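Bretier Opens Service Desk for Two-Armed Home Robots

VALDERRAMA — Bretier has opened a service desk for owners of its Tedeo two-armed robot, with a fixed inspection every 2000 operating hours.

Each visit covers both grippers, the finger mounts and the cable runs along the arms. Technicians check that cables have enough slack at the wrist and replace worn connectors on site.
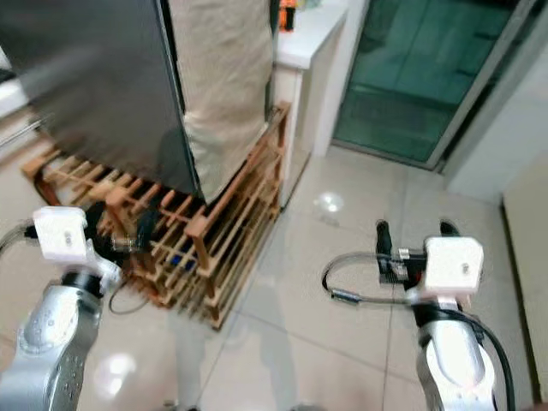 "Most of our calls are about cables," said Aoi Hamada, service lead. "A loop that is too long catches on furniture. Too short, and it pulls at the plug."

The inspection costs $219 and takes two hours. Owners in Cliltgate can book from February — other areas will follow.

Contact: Danjuma Ibrahim, Bretier press office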